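Odholm 93件精密螺丝刀套装：用了三个月之后

文/Tươi Lưu
2019年3月

我从去年12月开始用这套螺丝刀，到现在三个月。买它的起因是旧的那套丢了两个常用批头，其余的也磨得差不多了，十字00号的尖已经圆掉，拧笔记本底壳经常打滑。当时在Lodcombe的店里看了几套，最后拿了Odholm的93件装，价格692元。店里还有一套更贵的，2,000元，带电动手柄，我没买，原因后面讲。

先说用途，不然评价没有参照。我平时主要修和翻新旧台式机，笔记本占一小部分，偶尔拆路由器、键盘和小家电。台式机上的螺丝大，要求不高，一把普通的十字2号能解决大半；精密批头主要用在笔记本、硬盘和一些散热器上。所以如果你只是一年开一次机箱清灰，后面大部分内容对你没什么意义，买一把好一点的十字2号就够了。

盒子

外盒是硬塑料的，上下两层，上层可以整个提起来。批头插在软胶槽里，松紧合适，倒过来不会掉。我以前那套是硬槽，新的时候拔不出来，用久了又一碰就掉，这一点Odholm做得好。槽位旁边印了规格，字很小，白色印在深灰上，灯光暗的时候看不清。常用的几个位置三个月下来已经有点花了，十字0号旁边的数字只剩一半。我后来用油性笔在边上补了一遍。

盖子是磁吸的，吸力偏弱。放在桌上没问题，放进背包里竖着走一段路，打开时盖子已经错开了。批头没掉出来，但是我不放心，现在外出都套一根橡皮筋。

盒盖内侧有一块浅盘，说明书上讲是放螺丝用的。盘底有磁性，分了六格。拆笔记本时够用，拆台式机就太浅，机箱螺丝放多几颗就会叠起来。我还是用自己的小铁盘。

手柄

手柄是铝的，重171克，比我旧的那把重不少。尾部转帽顺滑，没有旷量，食指顶着转的时候很稳。刚开始用会觉得沉，特别是拧笔记本那种很短的螺丝，手腕要适应几天。习惯了以后再拿回塑料手柄，反而觉得飘。

表面有滚花，纹路细，干手拿着不滑。手上有油或者沾了硅脂就不行了，会打滑，而且纹路里的硅脂很难擦干净，要用旧牙刷加酒精刷。如果你经常换硅脂，建议先擦手再拿手柄，或者戴薄手套。

批头接口是4毫米的，内有磁铁。另附一个转6.35毫米的转接头，可以用普通的大批头。转接头装上以后有轻微晃动，拧机箱侧板的手拧螺丝、拧硬盘架都没有影响，拧得很紧的螺丝要注意对正。我有一次歪着用力，转接头和批头一起从手柄里脱出来，掉进了电源旁边的缝里，花了十分钟才弄出来。

延长杆有两根，一根硬的，一根软轴的。硬的那根长度合适，拆塔式散热器时很有用，手柄可以留在机箱外面。软轴我用过两次，力传不过去，转半圈杆子自己先扭了，之后一直放在盒子里。

拿台式机试

台式机的测试是在工作台上做的，机箱放平，先拆侧板，再拆风扇、散热器和主板。主板固定螺丝用的是十字2号批头加硬延长杆，批头咬合很紧，吸力刚好能把螺丝提起来，提到机箱外面不掉。磁力再强一点其实更方便，但是太强的批头在狭窄处会吸到机箱壁上，位置总是偏，现在这个程度我能接受。

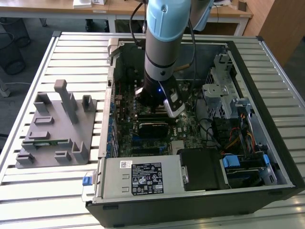
侧板取下后平放的机箱，主板上能看到DELL标志。

六角和梅花批头我也都试了。梅花从T2到T20都有，T8和T10带中孔，拆一些带防拆柱的外壳可以直接用。T15配散热器背板的螺丝，松紧正好。内六角的公差稍大，1.5毫米那支插进去能感觉到一点间隙，拧小齿轮的顶丝时我不敢太用力。英制的规格有四支，我几乎没碰过，没法评价。

一字批头给得太多。精密级的有九支，相邻两支宽度差别很小，我只用到其中三支，主要是用来撬卡扣（说明书上写了不要这样用）。把其中几个位置换成长杆的十字批头会更实际。

批头的硬度

包装上写的是S2钢。我没有仪器测，只能说使用情况。三个月里最常用的是十字0号、十字00号和十字2号。十字2号看不出磨损。十字0号尖端有一点发亮，棱还在。十字00号有一支的一个角出现了很小的缺口，是拧一颗已经滑丝的螺丝时弄的，责任在我。盒子里十字00号本来就给了两支，换另一支继续用。

我给售后写过信，问十字00号能不能单买。第二天收到Hạnh Võ的回复，说可以，五支一包，从Lodcombe的柜台拿不收运费。态度客气，回答也具体，这一点加分。但是他们的网页上查不到单卖的批头，不写信问根本不知道有这回事。

附带的其他工具

套装里除了螺丝刀，还有镊子两把、撬棒三支、吸盘一个、小毛刷一把、塑料刮片两片。

镊子一直一弯，直的尖端合不严，夹跳线帽可以，夹更小的东西会歪。弯的那把没问题。撬棒是尼龙的，硬度够，拆过几台笔记本以后边缘起毛，用砂纸磨一下还能用。吸盘没什么可说的，跟所有的吸盘一样。

毛刷的毛偏软，扫浮灰可以，扫散热片之间结成块的灰不行，还是要用压缩空气或者硬一点的刷子。

塑料刮片我原来以为没用，后来发现刮旧硅脂很合适。旧硅脂干了以后，直接用酒精擦要擦很多遍，先用刮片把厚的部分推掉，再用无纺布蘸酒精擦，快得多。注意刮的时候从外往里推，别把碎屑推到插座和旁边的电容上。也不要用套装里的金属撬片做这件事，会在顶盖上留划痕。

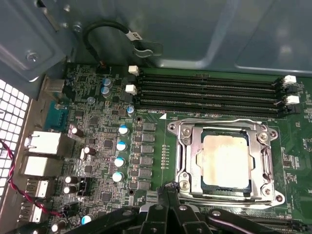
压板掀开后的处理器，表面是抹开的旧硅脂。

酒精我用的浓度比较高，刮片泡过以后表面会发白，强度没有变化。擦完等几分钟再涂新的。涂多少各人习惯不同，我是中间一点，大小跟一粒米差不多，然后靠散热器压开。拧散热器螺丝要对角分次拧，每次几圈，别一颗拧到底再拧下一颗。这时候重手柄的好处就出来了，手感比较清楚，到底的时候能感觉到阻力突然变大，停手就行。

笔记本上的表现

三个月里我拆过的笔记本大多是旧的商务机，底壳螺丝是十字0号或者梅花T5。Odholm的批头杆身比较细，深孔里的螺丝也能够到，这是我换掉旧套装以后最明显的改善。以前有几台机器底壳转角的深孔，我得另外找一把细长的一体式螺丝刀。

键盘背面的小螺丝很短，磁力足够吸住。屏轴的螺丝常常涂了螺纹胶，第一下很难松，用手柄加上附带的T形横杆可以拧动。横杆插在手柄中段的孔里，设计简单，力量比光用手握大很多。不过横杆没有卡位，左右会滑，用的时候要拿另一只手扶着。

五角和Y形的批头各给了几支，尺寸是常见的，我试过的都能对上。三角的只有一支，拆小家电时不够用，有一个电水壶的底座我到现在也没打开。

跟另外两套的比较

朋友那里有一套Rovedlow的，件数少一半，我借来用了一个周末。Rovedlow的手柄是塑料包胶，轻，滑手的问题少，沾了油也好擦。批头的加工比Odholm细，内六角几乎没有间隙。缺点是盒子没有分层，全部挤在一面，取靠里的批头会碰到外面的。它没有延长杆，拆台式机散热器很别扭，这对我来说是硬伤。如果主要修手机和手表，我会选Rovedlow。

至于那套2,000元带电动手柄的，我在店里试过，也看别人用过。电动手柄拧长螺丝快，机箱里螺丝多的时候能省时间。可是它扭矩小，最后还是要用手拧紧，第一下松开也要用手，省下来的只有中间那一段。另外多一样需要充电的东西。我一周拆的机器不多，差价拿去买硅脂和风扇更合算。做批量翻新的人可能会有不同的看法。
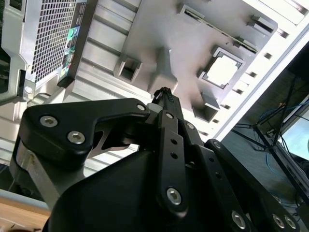 说到批量翻新，还有一点要考虑，就是批头丢失。93件听上去很多，真正每天用的不会超过十支，丢的也就是这十支。Odholm的盒子每个槽位只放一支，收工时扫一眼就知道缺了哪支，这比散装盒强。我养成的习惯是换批头时旧的立刻插回去，不放桌上。桌上一放，十次有一次会跟螺丝一起被扫进铁盘里，第二天才发现。

保养很简单，用完拿干布擦一遍，沾了硅脂或者酒精的要擦干再收。南方冬天潮，我有一周没有擦，批头上出现了两个小锈点，用橡皮擦掉以后没有再长。批头表面处理看来一般，潮湿地方最好在盒子里放一包干燥剂。手柄的转帽我滴过一次缝纫机油，其实不滴也行。

保修写的是两年，只包手柄和盒子，批头算耗材。购买凭证要留着，我问过Lodcombe的柜台，没有小票他们不受理。

几个细节

盒子合上以后比一本普通的大字典略小，放抽屉没问题，放工具腰包放不下。

批头尾部没有刻规格，只有槽位旁边有印字，拿出来两支相近的就分不清了，要插回去对。梅花T5和T6我弄混过好几次。希望以后能刻在批头上，我用过的便宜套装都有刻。

手柄里是实心的，不能存放批头。有人喜欢手柄里带仓的，这套没有。

说明书是四种语言的，中文部分有两处把十字和米字写反了，照着盒子上的图看就行。

值不值得买

692元在同类里算中等偏上。优点是手柄稳，硬延长杆好用，盒子分层清楚，细杆批头能进深孔。缺点是盒盖磁力弱，印字容易磨掉，批头上没有刻规格，软轴基本没用，一字批头给得太多。台式机和笔记本都要拆的人可以买；只修台式机的，可以看同品牌的小套装，少了五角和Y形那些，便宜很多，手柄是同一把。

Lâm那边的分店据说四月会到一批新版本，盒盖换成卡扣的，价格还没公布。不急用的可以等一等。我手上这套会继续用，等十字2号开始打滑了再回来补一段。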